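About Prarkano

Prarkano records examples of arms doing kitchen chores, and sells those examples to teams that train learning systems. That is the whole business. We don't build robots and we don't write the models. If you came here looking for a forecast of when a machine will cook your dinner, we don't have one and we're wary of people who do.

The company started in May with one counter and a doubt. Several of us had worked on projects where the training set was treated as something you bought by the yard. More hours, better robot. We had seen enough large, sloppy collections to stop believing it, and we wanted to find out how much a small and careful one could do. The answer so far is mixed, and we publish the bad parts along with the good ones.

What we record

Our main collection is called Trimovard. Each example is one short task at a counter with ordinary kitchen goods on it: tea, canisters, a cutting board, a toaster oven, things in trays and crates. A person guides the arm through the task from start to finish, and the joint positions and camera views are saved together. Then somebody else watches it back and decides whether it should be kept. 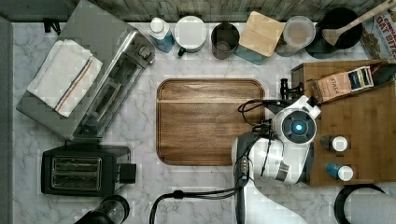

Mairéad Hayes would like it said plainly that a model trained on one counter learns that counter, and that any customer who expects otherwise should be talked out of buying. We agree with her, and we have lost at least one sale that way. Move the same goods to a different height under a different lamp and the success rate drops. We have not seen a method that makes this go away, whatever the slides say.

So we vary what we can. Goods get moved between sessions, containers trade places, the crate comes and goes. Trimovard holds 2571 kept examples as of this writing. Of those, 400 are set aside as a test group that customers can't train on, and we don't hand it out on request, including to people who ask nicely.
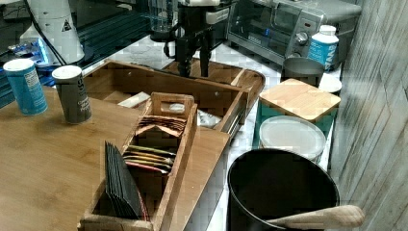
Trimovard recording: tea box, wooden caddy and canisters on the counter.

How we decide what to keep

Most of our labor goes into review. It's dull, and it is where we think the money should go. A reviewer checks that the task was finished, that the written instruction matches what the arm did, and that the camera views line up in time. An example that fails on any of these is pulled.

Failed attempts are a separate question and we have argued about it since the first week. Some customers want only clean runs. Others say a model that has never seen a slip has no idea how to recover from one. We keep the slips in their own folder, clearly labeled, and let the buyer choose. Our own tests haven't settled it either way - the difference was smaller than the spread between two runs of the same training job.

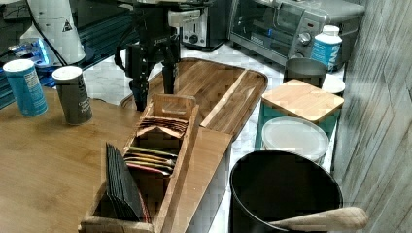
Labels cause more trouble than the arms do. We had 102 examples where the instruction said "tray" and two reviewers couldn't agree on which object that meant. We rewrote all of them by hand. Automatic labeling was tried, using a tool from Roltach, and we went back to people after reading what it produced for our counter. It may suit other work.

What we won't claim

We won't tell you our data makes a robot general. We won't quote a success rate without the number of trials behind it, and if a trial was run on our own counter, the report says so. Demo videos are a poor guide to anything, ours included, so there are none on this site. 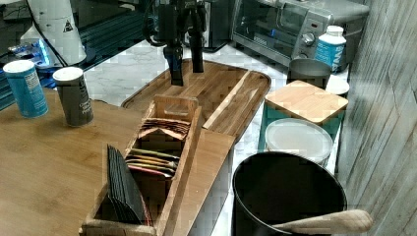

We also won't promise that more of the same will help you. One customer, Eze, asked for a second order twice the size of the first. We suggested they train on half of what they already had and compare. They did, the gap was slight, and the second order became a much smaller one with new goods and new layouts.

Who we are

There are 14 of us, and everyone takes turns guiding the arm, including the people who do the accounts. We take on a few outside orders at a time. If you want to look before you buy, write and ask for the sample set and its error notes. Read the error notes first.

Page last updated Nov 30, 2022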